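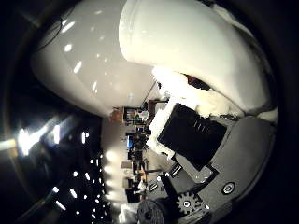
The evening reading sessions should have started at 5:30 from the first week, Ese Fashola told us at the November parent meeting, and most of the parents in the room agreed with her. We had set the start at 4:45 to match the late bus. Many families in the Weltau attendance area don't get off work until 5, and a parent who has to sit in on the first session with a new student can't do that at 4:45. We have moved the start time, and the change accounts for a good part of what follows.

Progress report to the Olatunji Fund
Evening Reading Program, Weltau Public Schools
Prepared by Osvaldo Greco, program coordinator

Where things stand

The grant pays for after-school and evening reading help for students in grades three through eight at two buildings, Weltau Elementary and Skekivlow Middle School. As of the end of this reporting period, 463 students have attended at least one session. The proposal did not set a target for one-time attendance, so we report it only as background. The number we agreed to track is students who complete a full block of 30 sessions.

No student has finished a block yet. The first group is on schedule to finish before spring break. A second group began later than planned at Skekivlow because the library was closed for carpet replacement, and those students will finish in the last weeks of the school year if there are no more than two snow days. We will send a short note if that changes.

Attendance

Attendance at Weltau Elementary has been steady. Third and fourth graders come the most often, and the drop we expected after the first report cards did not happen.

Attendance at Skekivlow has been weaker. Sixth graders come. Seventh and eighth graders sign up and then miss sessions, mainly once basketball practice begins. Fuseini Mahama, the assistant principal there, arranged with the athletic office for players to come to the second half of a session and make up the rest during study hall. This started only recently. Some players have used it and we don't have enough weeks on record to say more.

With the later start, the late bus no longer works for students who ride home. The district agreed to run one bus at 6:40 from each building. It covers the north route and the trailer park stop but does not cover County Road 9. Four families on that road are driving, and one has dropped out and told us the drive was the reason. We are still looking for a fix.

Staffing

We budgeted for eight paid tutors and have seven. The open position is at Skekivlow and has been posted twice. In the meantime Gwion Wogan, who teaches seventh grade English, is taking a group two evenings a week at the regular hourly rate. He has said he can keep this up through the end of the year but not after.

All seven tutors finished the fall training. Two asked for more help with students who are learning English, and the district's language specialist spent an evening with each of them. That time was not charged to the grant.

Groups are held to five students. On a few nights at the elementary building we had groups of six or seven when a tutor was out sick. We would rather cancel a group than let it get bigger than that, and we did cancel twice.

Reading checks

Every student takes a short reading check in the first week of a block, once in the middle, and again at the end. Middle checks are complete for the first group at Weltau Elementary, and 40 of those students have moved up at least one level. The remaining students in that group held at the same level, apart from three who scored lower. One of the three had been out for two weeks with the flu and will be checked again.

We are being careful with these results. The middle check is brief, and the same students are also getting regular classroom instruction, so the program can't claim all of the gain. The end-of-block check is longer and is the one we will use in the final report.

Middle checks at Skekivlow have not been given yet.

Books and materials

The materials line included $2,000 for take-home books. That money is spent. Students keep one book after every tenth session, and the graphic novels went first at both buildings. We ordered too many chapter books at the fifth-grade level and too few at the second- and third-grade levels, which older students who are behind also need -- with covers that don't look like they are meant for little kids. The next order will be weighted that way. The parent group at Weltau Elementary has offered to pay for it out of the winter book fair.

We had planned to use Veltano, the sign-in and scheduling software the district already has, to record attendance. It does not handle students who switch evenings, and tutors were entering the same child twice. We went back to paper sheets in October and the office enters them on a spreadsheet at the end of each week. It is slower but the totals now match.

Budget

Spending is on track overall. Tutor wages are under budget because of the open position. Transportation is over budget because the 6:40 buses were not in the original plan. The district is covering half of the added cost. We are asking the Fund's permission to move unspent wages to the transportation line to cover the other half. No new money is requested. A line-by-line sheet is attached to the copy sent to your office.

Questions from the last review

Osaze Usman asked in his review of our first report whether students who leave the program are contacted. They were not at that time. The school office now calls home after three missed sessions in a row and writes down the reason given. Transportation, sports and child care for younger brothers and sisters are the reasons that come up most. On child care, the Skekivlow library has a side room, and we are checking with the district on what supervision it would require before younger children could wait there.

He also asked whether summer sessions were possible. The elementary building will be closed for roof work, so any summer program would have to be at Skekivlow. We have not priced it.

Before the next report

We plan to finish the first block at the elementary building, give the middle checks at Skekivlow, fill the open tutor position or decide how to share those hours, and settle the County Road 9 question with the bus garage. The next parent meeting will be held at 6 p.m. in the Skekivlow cafeteria, and Fund staff are welcome to attend.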